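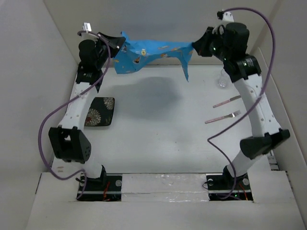 Notebook, table setting project
October, shared page, started 3:40 pm

Picking up from the last entry. Goal for this week is still one full place setting done by the two arms together: mat down, plate on the mat, glass at the back right corner, knife and fork on the right. The course demo wants the whole thing run start to finish without a hand going in.

Mat first. We are staying with the blue space print one. The plain mat we tried at the start of the term gave the policy nothing to tell one end from the other, and it kept putting it down turned the wrong way. The print fixes that. The corners are still a pain. If the left gripper takes the cloth too far in from the corner, the top edge comes out straight enough but the bottom bunches up and lands folded under. Then somebody has to decide if that counts as a fail. We agreed it does. A folded corner is a fail even if the plate would have covered it. Write it on the score sheet that way.

Grip settings: closing force down one notch on both sides. The old value left pinch marks in the cloth and didn't hold any better. Lift height stays where it is. Lowering speed is a separate number now in the Drulgate config, don't edit the old combined one, it is no longer read by anything. I lost most of an hour to this.

Leader arms: the right one had a sticky trigger again. Cleaned it and put it back. If it comes back, swap in the spare from the Boateng kit and note the swap here so the calibration file matches. Last time we ran half a session with the wrong file and had to throw it out.

Episode order as agreed:
- mat picked up by both arms, stretched, laid flat
- plate, left arm
- glass, right arm
- fork, right arm
- knife, right arm

Keep to this order when driving. Mixed orders are a later problem.
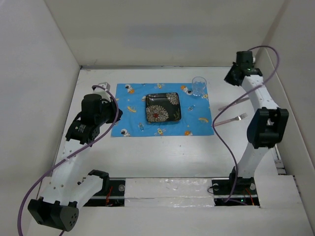 The plate is the step I am most comfortable with. Left arm takes it by the rim, and the square shape helps, there is always a straight side to close on. It does tend to end up a bit high on the mat. For scoring we said anywhere fully on the mat is a pass, centered is a bonus, and I would keep that until after the demo.

Glass is harder. Clear glass against a white table is close to invisible in the overhead view at low exposure. Bumped exposure up and it got better, but then the tape over the middle of the track blows out. I would rather have the glass. The tape doesn't matter to the task. Someone should still redo that tape at some point, it is wrinkled and lifts when the room heats up.

Cutlery: fork before knife, because the right gripper needs room to come in low and the knife handle gets in the way otherwise. Watch the cable on the right arm. It swings over the spot where the cutlery goes, and on a fast return it can drag a fork with it. Two options, a longer loop tied off higher on the arm, or just slower returns. Slower returns for now. Tying it up properly means taking the arm out of service and we don't have the time before the demo.

Numbers so far. 545 episodes logged, 200 of them with the new mat order. Trained the Trollier baseline on the 200 only, to keep it clean. Batch size unchanged, checkpoint every 3,000 steps. The first checkpoint moves toward the mat and then hovers, same as every first checkpoint we have had. Will look at the later ones tomorrow morning before touching anything.

To do:
- rewrite score sheet with the folded corner rule
- move the config note into the Drulgate readme
- 3 test runs per checkpoint, same start layout each time
- wipe the marks off the front left of the table, they show up in the overhead view
- ask Tomside if the second set of gripper pads shipped

Left both arms parked at 6:15, power off at the strip. Training job is running on the lab machine, please don't restart it.

Recent entries
Gripper pads, old versus new
Overhead view exposure notes
Calibration file mixup and what we threw out
Plain mat results
Score sheet, first draft

This site uses cookies to keep you signed in and remember your notebook settings. Accept / Manage preferences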